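4. Setting up the Lundness for live use

This section covers connection, gain setting and monitor levels for the Lundness four-channel rehearsal mixer when it is used with a band on a small stage. Read section 3 (Power and grounding) first.

4.1 Before you connect anything

1. Turn the MAIN and MONITOR knobs fully counterclockwise.
2. Set all channel faders to the bottom of their travel.
3. Check that the PHANTOM switch on the rear panel is off.
4. Switch on the mixer. The POWER light shows green.
5. Switch on the powered speakers last. When packing up, switch them off first.

CAUTION: Do not plug or unplug microphones with PHANTOM on. The resulting thump can damage speakers and hearing.

4.2 Connecting the instruments

1. Connect vocal microphones to channels 1 and 2 with XLR cables.
2. Connect the bass to channel 3 and press the HI-Z button. Leave HI-Z out if the bass has an active preamp or runs through a DI box.
3. Connect keyboards to channel 4. For a mono keyboard, use the LEFT jack only.
4. Guitar amplifiers are normally left unmiked in rooms holding fewer than 100 people. If a guitar must go through the system, it takes channel 2 and the second vocal is dropped.

Note: Channel 4 has no microphone preamp. A microphone connected there through an adapter will be very quiet and noisy.

4.3 Setting the gain

Set gain one channel at a time, with the other players silent.

1. Ask the player to play or sing at full performance level, using the loudest passage in the set.
2. Turn GAIN clockwise until the PEAK light flickers.
3. Turn GAIN back until the light stays off.
4. Raise the channel fader to the 0 mark.
5. Repeat for the remaining channels, then bring up MAIN slowly.
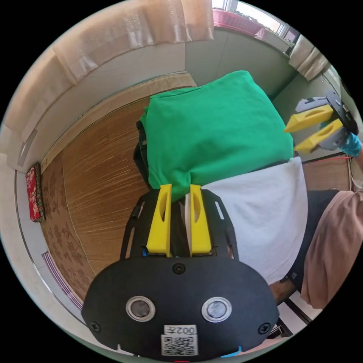 If the PEAK light stays on with GAIN at minimum, press PAD. This lowers the input by 20 dB. Older synthesizers and some drum machines need PAD at all times.

4.4 Monitor levels

1. Place each wedge so that it faces the back of the vocal microphone.
2. Raise MONITOR to the 12 o'clock position.
3. Bring up the MON knob on channel 1 until the singer can hear the voice over the drums.
4. If the system rings, lower MON slightly and move the wedge before touching the EQ.

Note: MON is taken before the fader. Moving a channel fader during a song does not change what the players hear on stage.

4.5 Saving a scene

The mixer stores 31 scenes. A scene holds EQ, mute and effect settings. It does not hold GAIN, PAD or HI-Z, and these should be written down on the channel sheet in Appendix B.

1. Hold SCENE for 2 seconds. The display flashes.
2. Select a number with the arrow buttons.
3. Press SCENE again to store.

CAUTION: Storing to a number already in use overwrites it without a warning.

Scene data from the earlier Butholm mixer can be loaded from a USB stick, but its reverb settings are replaced with the HALL 1 preset.

Section 4 revised in January by Verena Lanz. Stage procedure checked by Ottó Farkas. For fault lights, go to section 7.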